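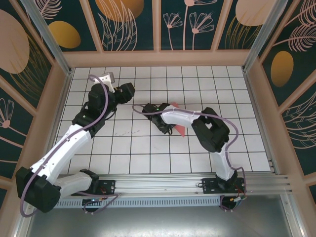 White tiles, dark grout.

Re: [drarngate-residents] Bathroom grout
12/14/19

> Has anyone had any luck getting the black out of
> their grout? I've scrubbed since November.

Stop scrubbing. I gave it 14 evenings and a toothbrush, and won a sore knee. 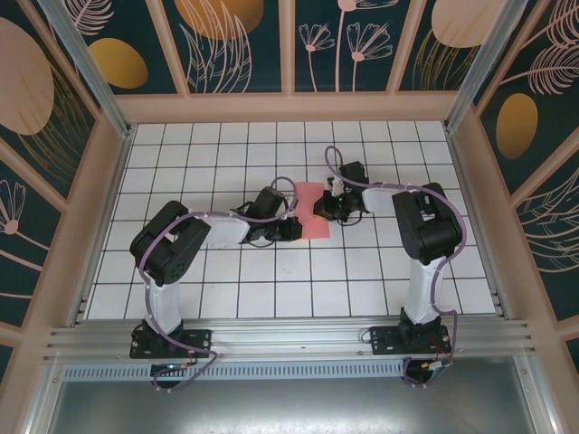
Rake it out and start again. Sundholm on the ring road sells a decent rake for 7 quid, and mine did nearly 41 joints before it went blunt.

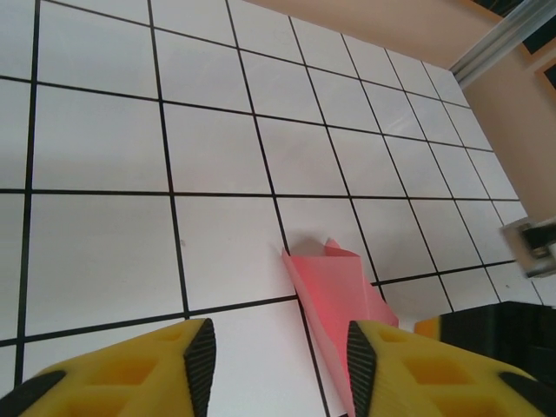 Then there's colour. White grout stays white until you own a bath. Thin black lines between white squares look smart enough, and I'd pick them again.

Iker, Flat 108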